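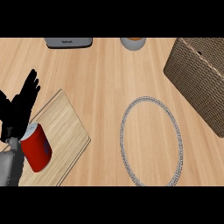

Section 4: Setting up your first subcontractor in Forkora

Posted 22 Nov 2018 by Anum Kazmi

Print this page | E-mail this page

Search the guide... Go

So your company profile is done and you've got a blank Payees screen staring at you. I do the books for a small drywall and framing outfit, and I set up every one of our subs in Forkora myself, so I'm going to walk you through it the way I do it at my own desk (coffee first, phone face down). Plan on roughly 5 minutes per sub once you get the hang of it. The first one will take longer!

You'll need the sub's signed W-9, their certificate of insurance and whatever agreement you have with them on pay. If any of those are missing, you can save a draft and come back, but you can't pay a draft.

Adding the payee

1. Open Payees and click New. Pick "Subcontractor" from the list. Don't pick "Vendor", even if the sub also sells you materials. I did that with our tile guy and had to move a whole summer of payments over by hand.

2. Type the legal name exactly the way it shows on line 1 of the W-9. If there's a business name on line 2, it goes in the "Also known as" box. One of our subs is Ívar Bjarnason on line 1 and Grunley Tile on line 2, and for months I had them the wrong way around.

Note: Accent marks are fine in the name box. They do drop off in the export file, so don't panic when you see the plain letters there.

3. Choose the tax classification. Copy whatever box is checked on the W-9. An LLC needs a second letter (C, S or P) unless it's a single-member LLC, and in that case the form should have the owner's box checked instead. If the sub left this part blank, send it back to them. Please don't guess.

4. Enter the taxpayer number and tab out of the box. The number hides itself right away, all but the last 4 digits, and you'd need an admin login to see it again.

Caution: Check the number before you tab. Forkora only looks to see that there are enough digits – it has no idea if they're the right ones.

5. Under Insurance, put in the expiration dates for general liability and workers' comp. Turn on the reminder while you're there. I have mine e-mail me and Farzana Pirzada, who runs our job schedule, so she knows not to put someone on a site with a lapsed policy.

6. Click Save as Active. The little gray dot next to the name turns green.

Setting up retainage

Skip this part if you pay your subs in full on every invoice. We hold some back on the bigger jobs, so I use it a lot.

1. From the payee's page, open Jobs and attach the sub to a job. You can't set retainage on the payee alone, it always belongs to a job.

2. Enter the percentage from your agreement. We use 5 on most of ours. Type just the number, with no percent sign, or you'll get error 156 and a very unhelpful red box.

3. Pick a release rule. "Manual" means nothing goes out until you say so, and that's the one I'd start with. "On completion" pays out as soon as someone marks the job closed, and on the Jilard job it got closed a bit early (hi, Irfan!).

Note: Changing the percentage later only affects new invoices. Anything you've already entered keeps the old rate, and you'll have to open each one and click Recalculate.

Entering a test invoice

I always do a pretend invoice for 2 dollars before the real thing. Put TEST in the memo line, choose the job, and look at the preview. You should see the gross, the amount held and the net, in that order. If the held line is missing, the sub isn't attached to the job yet, so go back to step 1 of the retainage part.

Void the test when you're done – void, please, and leave Delete alone. Delete leaves a gap in your invoice numbers, and your accountant will ask you about it. Mine is Zarmeena Tarar and she asked me about it twice.

If the sub doesn't show up in the year-end list

Open the payee and look for the "Include in 1099 review" box. It's checked by default for subcontractors but not for anyone you imported from a spreadsheet. I'd look at all your imported payees in June or so, when things are slow, and get it over with.

Next: Section 5, Paying a batch

Print this page | E-mail this page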